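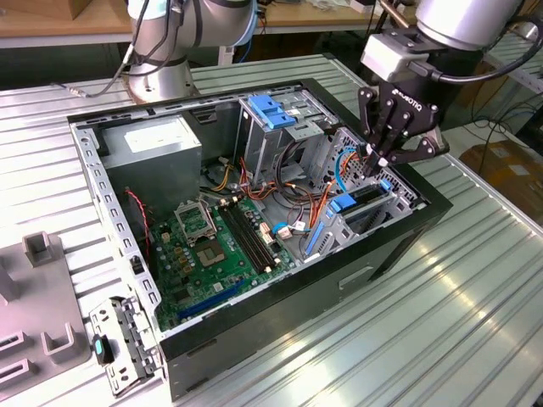 28 Feb 2023

Cart abandonment emails, second try. Mahlet and I moved the Trorkar store's reminder from one hour to four hours after checkout is left, and I have to say I like it so much better already – it reads less like nagging! The list is 521 addresses, 17 of them bounced (old ones from December, mostly, so I'm not too worried). Henok still wants a coupon in there, bless him, but I'd like to see plain reminders run on their own first.
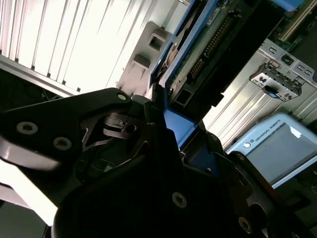

To do

Ask Gemechu for the Wastis export
Fix the subject line on phones, it chops off after the name
Clear out those bounces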